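About Cantero

Cantero reads commercial leases and building bills for small tenants. Shops, clinics, workshops, dance studios, a few churches. We work out of Givbridge and take clients in the towns nearby, and when a file needs a visit we drive to it.

Most pages like this one open with a mission. We had one for a while, written by a consultant, and it said we were passionate about empowering occupiers. Hakim Liew took it down one December and the phone rang just as often as before, so it has stayed down.

What we do

You send us your lease, every amendment, and the bills your landlord has sent you on top of the rent. These go by different names: common area charges, operating expenses, building services, reconciliation. We read all of it, compare the bills with what the lease lets the landlord charge, and write you a letter saying where they match and where they don't. Sometimes the letter is one page long and says the bills are fine. You pay the same fee for that letter, and we know how that feels.

We are not lawyers and we don't argue your case for you. If your problem needs a lawyer we'll say so early, before you have spent much with us.

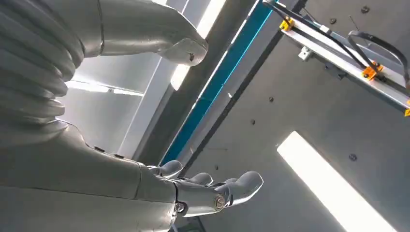

Shared maintenance is the line we trust least. It is often a single number with a friendly label, and behind it can sit anything from a mop to a new roof. We ask for the invoices and then we ask what each one was for, down to the dull stuff overhead. Take a fluorescent tube on a gray panel ceiling, like the one in the photo. Replacing it may be the tenant's job, or the landlord's, or shared across the building, depending on a sentence on some back page that neither side has read since signing. We have seen leases where the tenant changes the tubes and also pays a lighting contract for doing it. The landlord in those cases usually isn't a crook. More often a bill was set up years ago, the building changed hands, and the new office kept sending it.

That said, we don't take "it was a clerical error" on faith either. Clerical errors in this trade do seem to lean one way.

How we got here

Hakim spent years on the other side of the desk, preparing year-end statements for a property manager in Grivau. He will tell you the work was mostly honest and mostly copied from the year before. Tenants had 30 days to object and hardly any did. He started Cantero on the hunch that they would object more if someone handed them the right page.

Hugo Masson joined as our second reader. He came from insurance claims, where he learned to dislike the word "standard." When a landlord's office tells a tenant that a clause is standard, Hugo asks them to name another building that has it. The calls tend to get shorter after that.

We keep the office small on purpose. Growth has been suggested to us, usually by people selling it.

About the software

You will see other firms offering to check a lease in minutes. We tried that. For one winter we ran files through a program called Muvix alongside our own reading, and we went in half hoping it would save us some evenings. It was quick, and good at finding dates and rent steps. It was much less good at amendments that quietly cancel each other, or at handwriting in the margin, and it told us with total confidence that a parking clause didn't exist when the clause was stapled to the back. We still use it for a first pass on long files – dates only – and a person reads every page afterward.

If a sales rep tells you the program no longer makes that kind of mistake, ask to see it try your own lease. Pick the ugliest amendment you have.

Measuring the space

A lot of charges are split by floor area, so the floor area had better be right. Yours may have been measured wall to wall, or to the middle of the walls, or copied off a drawing made before anyone moved a partition. The lease should say which method applies. Plenty don't, and then the landlord's number stands simply by being the only number around.

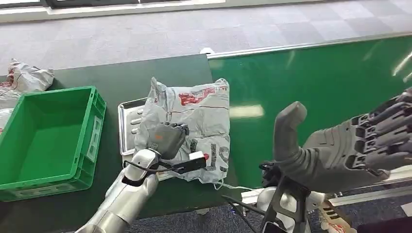 We measure when the sums make it worth doing. Our rule of thumb is that a wrong area has to be costing you more than some 2000 dollars over what remains of the lease before a visit pays for itself. Below that we'll tell you to borrow a laser measure and do it on your lunch break. Write down each wall as you go, and don't round until the end. Alcoves and columns cause most of the arguments, and storage rooms down the hall are the next worst. If you're paying for a share of a corridor, measure the corridor too.

Landlords measure again as well, especially after a sale, and the new figure is apt to be bigger. Ask for the drawing before you agree to anything.

What we charge

A flat fee, quoted after we see how thick the file is. We don't work for a percentage of what you recover. We get asked about this a lot, mostly by people who have been offered the other kind of deal. A percentage sounds fair until you think about which errors get chased under it. The big one gets chased. The small one that repeats every year until your lease ends gets a footnote.

Half is due when we start and half when the letter goes out. There is no subscription.

What we can't tell you

We can't tell you whether your rent is a good one. There are people who claim to know the right rent for any street, and they may be right, but they have never shown us how they get there. We also can't promise a refund. A landlord can agree with every line of our letter and still take his time.

Testimonials

We don't print them. You have no way to check them, and we would only pick the nice ones. If you want to speak to a past client, ask, and we'll put you in touch with one whose bills turned out to be correct and one whose didn't.

Getting in touch

Call in the morning if you can, as afternoons are for reading. Have the lease in front of you, including the pages at the back. If you can't find the amendments, your landlord's office must have copies, and how long they take to send them is worth writing down.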